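# Visit notes: Gustdale, gripper faults on the Erdem cell

The visit to the Gustdale site was arranged in February, after their second report on dropped objects had been circulated. Three of us went. Godfrey Mabula met us at the side entrance at 9.40 and took us straight up, as the cell was booked for another group after lunch.

The subject of the visit was a single fault. The arm closes on an object, the controller reports a successful grasp, and the gripper then loses force without raising an alarm. The object either slides or falls. On the Erdem cell this had been logged 42 times in a run of 3079 picks. Gustdale do not regard the rate as high. Their concern is that the software carried on each time as if the object were still held, and in several cases drove the empty gripper down to the place position at full speed.

Mabula began with the log. A normal pick shows motor current rising on contact, levelling off, and staying level until release. In the faulty picks the current levels off and then sags to nearly nothing over a short interval. The grasp flag is set once, at contact, and is not checked again. Karine Marchand asked whether the flag could be tied to the current for the whole of the move. It can, but the supplier's driver, Grarkik 3, reports current too slowly to be of use during fast travel. An update has been requested. No date has been given for it.

We then moved to the cell itself. The test uses a white table, a tray, a bowl and a small group of objects in the shape and colours of fruit. The arm works from one side and the gripper comes in low, with a cable looped around the bracket. The cable took up most of the discussion.

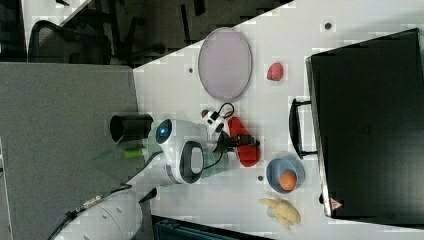 Kanini Shirima thought we were too quick to blame the cable. She had seen the same sag on a bench unit with the cable clamped along its full length, and in her view the connector at the gripper end was the more likely cause. She also pointed out that a broken conductor would usually give a sharp step in the current, and the logged curves are smooth.

Mabula did not disagree, but he had figures for the cable as well. Of the 42 events, most came with the wrist turned well away from its home angle, where the loop is pulled tightest. Moving the loop by hand with the arm stopped and locked had reproduced the sag twice. It had also failed to reproduce it on a good many other attempts, which he said plainly. A replacement connector was fitted the week before our visit and 76 picks had been completed on it without a fault. That is too short a run to show anything at this fault rate.

The second part of the morning was on safety. Gustdale's rule had been that a person could reach onto the table to recover a dropped object once the arm had paused. After a drop, however, the arm does not know that it should pause for long, and on one occasion it resumed while Thomas Testa had his hand near the bowl. He was not touched. The pause has since been replaced by a protective stop which must be reset from outside the marked area, and objects are now left where they fall until the reset key has been removed.

I asked to see the reset sequence. It took three attempts, as the key switch is stiff and the lamp beside it does not match the state shown on the screen. Mabula noted this down – it had not been reported before.

Points agreed before we left at 12.15:

- Gustdale will run the new connector to 3024 picks with the cable routing unchanged.
- The routing will be altered only after that run, so that the two causes can be separated.
- Marchand will send our current-monitoring code, with the sampling interval stated.
- Travel speed stays reduced until the grasp check is continuous.
- The lamp on the reset panel will be rewired or removed.

Shirima has asked for the old connector to be sectioned. It is in a labelled bag in Mabula's desk and will go to Fetorov with the next parcel.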